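Busier Tabletop Capture Kit

Record hand and arm examples at a table, from the robot's own head view, and send them straight to your training folder. Sold as a kit or hired by the month.
Made by Stesum. Version 2 now shipping.

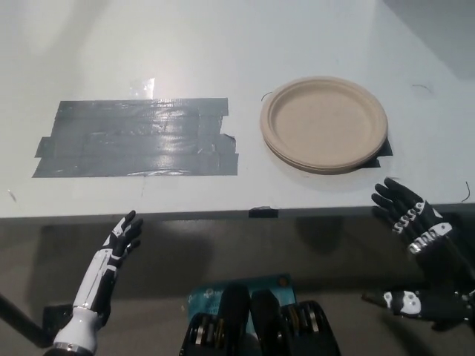
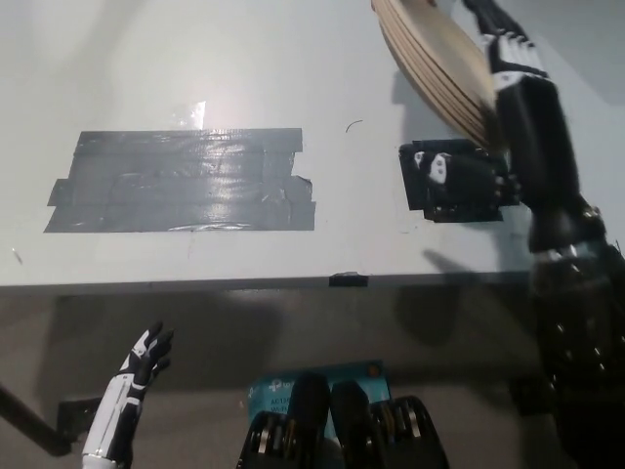
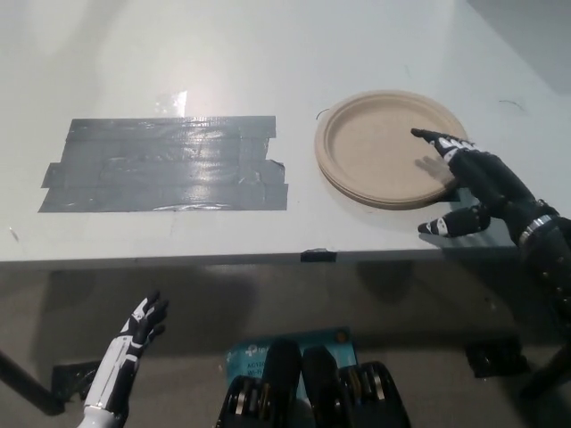 Busier is the recording side only. No robot in the box, no model either. You get the head camera mount, the operator gloves, the sync unit and the capture software, and you bring your own two-handed machine. Most people start with pick-up and put-down at a plain table. Paper plates are a good first task: light, cheap, hard to hurt, and a stack of them makes the hand do something quite different from one plate lying flat. A rectangle of dark tape on the left half of the table gives you a fixed area that shows up well against a white top. Shiny tape does catch the ceiling lights though, so if your glare is bad use matt. A bit of tape over the middle of the front edge helps line things up again next morning.

What's in the kit
Head camera mount, two tilt positions
Operator gloves, one pair (S/M or L, say which when ordering)
Sync unit with power lead
Foot pedal, start / stop / bin
Capture software, one seat
Table setup card, printed

Foot pedal is the bit customers write to us about. Left for start, right for stop, hold both for two seconds and the take is binned. Hands stay in the gloves. Version 1 had a keyboard shortcut instead and everyone hated it, us too.

How a session goes
Set the table. Pick the task name from the list or type a new one. Put both hands in the rest pose, press left. Do the task once, back to rest, press right. The software asks keep or bin and then you go again. Move the object a little between takes, don't put it back on the same spot every time or the learner just memorises the spot. We ship a shuffle prompt which tells the operator where to place things next. Turn it off if it annoys you.

Each take is saved as video, joint positions for both arms and the glove readings, all on one clock. Label file is plain text. Failed takes can be kept and marked as failed, some learners want them. Ask your modelling people before you bin the lot.

How many takes?
Depends on the task, sorry. For a single object on a clear table we suggest 202 takes before a first training run, just to see if anything is wrong with the setup. 1000 is a sensible target after that. For stacked or nested things plan on 3000 and more than one operator, as people have habits and the learner picks them up.

Benedikt Harms at Jarico ran the kit through the winter on a tidying task and finished with 1401 kept takes. His note to us: "Check the idle arm. Ours drifted a bit in every take and the policy learnt to drift." Fixed in the current software, there is now a warning if the resting hand moves while the other one works. The limit can be set per task.

Works with
Any arm pair that reports joint positions over the network. Ready-made profiles for Hellwig H-series arms and hands. Other makes need a profile file, takes an afternoon or so, template is in the download. Rukhsana Lashari on our support desk will look over yours before you use it, no charge.

Doesn't work with
Single-arm setups (planned, no promise on when)
Moving bases. The clock is fine but the head mount shakes to much
Version 1 gloves

Lighting and table
Even light, no direct sun. Pale tabletop, dark markers. Keep cables off the table and out of the head view if you can. Wipe the top between sessions, stray hairs and bits of clear tape show up more than you'd think on white.

Hire
Minimum one month. Gloves are cleaned and recalibrated before they go out. Hire stock for July is nearly gone, so ask early. Damage cover is extra and doesnt include the pedal.

Orders and quotes: Elif Naz Tekin
Technical questions: Rukhsana Lashari
Returns: Kevin Coughlan, please email before posting anything back

Page last changed 2024-04-27. Prices on request, spare pedals and gloves are on the parts page.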